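2022-10-03 – Jorkora arm, trial unit, bench notes

Picked up where Silviu left off. The trial runs 4 weeks and we still owe Hullari (the reseller) a yes or no on the service plan. Shu-fen wants the bench part written up before she rings them.

Mounted the gripper on the blue flange using the bolts supplied. The manual has the torque table under "Maintenance" for some reason. Took me three tries to get the tool offset to save. If you leave the offset screen without pressing Apply, it goes back to the old value and doesn't warn you. Kobe hit the same thing in May with the demo unit, so it hasn't been fixed.

Cable routing is my main complaint. There's a loop of black cable tucked in under the end effector and the white one runs off the wrist and across the table. Hullari sells a dress kit as an extra. I'd want it in the quote.
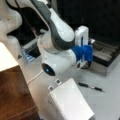 ## Repeat runs

Ran the pick and place program overnight at low speed, 4000 cycles. It stopped 3 times, all with the same grip timeout code. Restarted each time from the tablet without re-homing. Position at the end was still fine by the dial gauge – no drift I could measure.

Swapped the finger pads after that and did another 24 cycles by hand-stepping. No timeouts, but that's too few to say anything.

## To do

- Ask Hullari if the timeout threshold can be changed by us or only by their tech
- Price of the dress kit, and whether fitting it is covered under the plan
- Rianne to check the licence terms for the offline programming software
- Longer run with the new pads, same speed

Koen has the spare pads in his drawer.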